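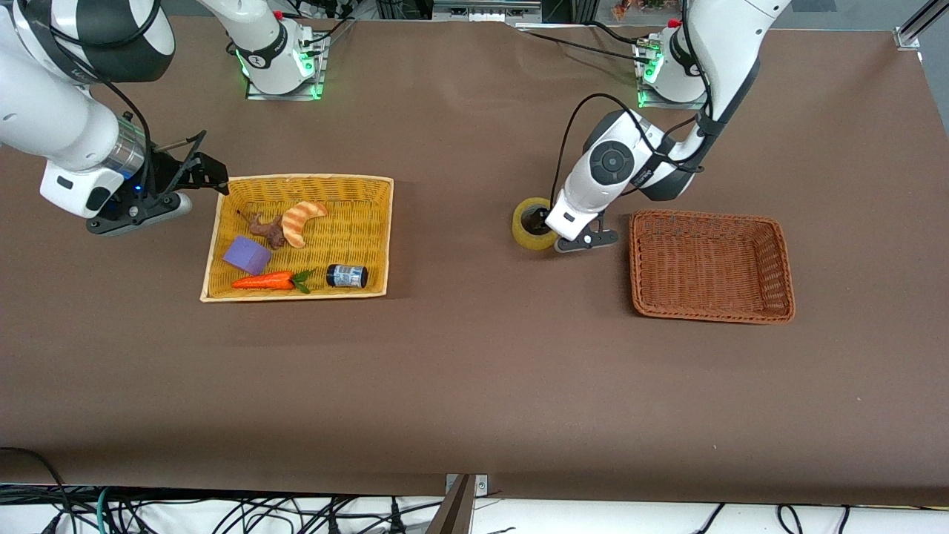 Can a robot tidy up a kitchen table yet?

It can move things from one place to another if somebody has set the table up for it first. Tidying as most of us mean it, where you walk in and work out what goes where, is still a long way off.

Our group (Thilini Patwary, Habibur Talukder and Florencia Yáñez) started this project in April after reading a flyer from Hemetti that promised "hands-free housekeeping." We wanted to know what was left of that promise once the job was small and dull. Sorting things between two baskets is about as dull as it gets.

The toy carrot and the toy bread roll are a friendly place to start. A real carrot is a different length every time and a real roll gets crushed. The roll of tape bothered us more. With two fingers down the hole in the middle, a gripper has a decent hold on it, but that only works while the tape is standing up. Lay it flat against the side of a basket and the arm needs another plan.

Then there is the setup. Two arms, two bases and all those cables take up more room than the chore does. Habibur cleared his own desk in 2 minutes with 17 things on it – and he stopped to answer his phone.

Prasanna Wickramasinghe, who read our draft, thought we were too hard on the machines and said shop-floor packing is a fairer test. Maybe so. A shop in Drenport that packs the same 3 items 500 times has a better case than any kitchen.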